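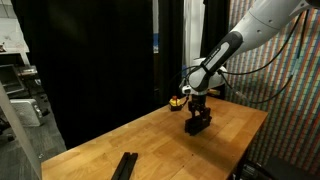 Written by the owner at Wogan, the workbench shop in Pesstead

Hi, and welcome! I started Wogan in a garage with 3 planks and a borrowed sander, and I still get silly about a good wooden top. Honey-colored ones are my favorite – all those light and dark streaks in the grain. We now make 30 tops a month (March is always nuts) and every one gets sanded by hand, then oiled twice.

I like a top that's been used, too. Bring yours back with its marks and scratches and we'll talk about whether to sand them out or leave them be. I usually vote leave them!

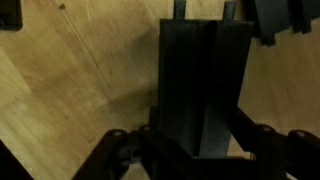

Honey-colored wood up close, with a faint diagonal line and one small dark spot.

Stop by any time before 3. The coffee's on.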